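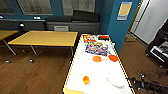
Clota halts table-clearing trials after arm fails to stop

Robotics firm Clota has suspended trials of its table-clearing robot after one of the machines kept moving for four seconds after an operator pressed the stop button.

The fault happened in November at the company's test room in Clarkel. The operator, who was standing beside the robot at the time, was struck on the forearm and bruised. She was seen by a nurse on site and went back to work the same afternoon. A plate was broken.

Clota said the robot had been working through a routine session in which it picks up cups, plates, packages and other small household items from a table and puts them down somewhere else. It was on its 29th pick of the session when the gripper closed on the rim of a plate and the arm began to pull sideways instead of lifting. The operator pressed the handheld stop. The arm should have frozen almost at once. It carried on along the length of the table until a second member of staff cut power at the wall.

"The stop signal was sent and it was received," said Melaniia Boiko, who heads testing at Clota. "The arm controller put it in line behind the motion commands it already had. That is a design mistake and it is ours. A stop should never wait for anything."

According to a notice the company sent to customers, the problem came in with a software update meant to make the arm move more smoothly between picks. The update let the controller store a longer list of movements in advance. With the list full, a stop request from the handheld unit could be delayed. The red button on the robot's base uses a separate circuit and was not affected, but it was on the far side of the machine and out of the operator's reach.

Engineers went back through the logs from 493 earlier sessions run on the same software. They found 2 more in which the stop had been late, both by less than a second. Neither had been reported by the operators, and nobody was hurt in either one.

The update has been withdrawn. All machines running it have been returned to the previous version, and Clota has told customers not to use the handheld unit as their only means of stopping the robot until a fix is released.

The company has also changed the way it runs sessions. Two people must now be present whenever the arm is powered, one of them within reach of the base button. The area beside the table on the arm's side is to be marked off with floor tape, and arm speed has been cut by half for any session involving plates or other breakable items.

Ivanyshyn, the company that makes the arm, said it was helping with the investigation and that its own hardware had performed as specified. It declined to comment further.

Memerum, a care home operator that had planned to try the robot in its dining rooms this winter, said the trial was on hold. A spokesperson said Memerum would want to see the results of the repeat tests before any machine was used near residents.

Boiko said the repeat tests would use the same kinds of objects and the same table layout as before, with the stop pressed at random points during each pick. She would not give a date for the trials to resume.

"We'll restart when the stop works every time," she said. "I've told the sales side the same thing."

Clota said it would publish the findings of its investigation when the work was finished. Customers who still have the withdrawn update installed are asked to power down their machines and contact the company's support desk.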